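Floseleo Frequently Asked Questions

What are the hours of operation?
Doors open at 9 p.m. Last entry is at 1 a.m., and the bar closes 40 minutes before the venue does.

Is there an age requirement?
Guests must be 21 or older and present valid government-issued identification.

How do I reserve a table?
Table requests for the Liderau Room and the Jibrin Terrace are handled by Ifeanyi Bassey, Guest Relations, at extension 2709. Parties of more than 13 require a signed agreement and a deposit.

What is the dress code?
Athletic wear, beach sandals and work boots are not permitted. Management's decision at the door is final.

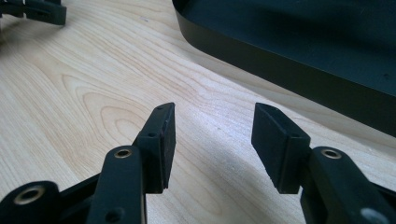 Reserved tables are held for 40 minutes past the booked time — after that, they may be released to other guests. Deposits are not refunded in such cases.

Is re-entry allowed?
No, except on Flureretti nights in October, when wristbands are issued at the coat check.

Where do I report lost property?
Please write to Guest Relations with a short account of the item and the night of your visit.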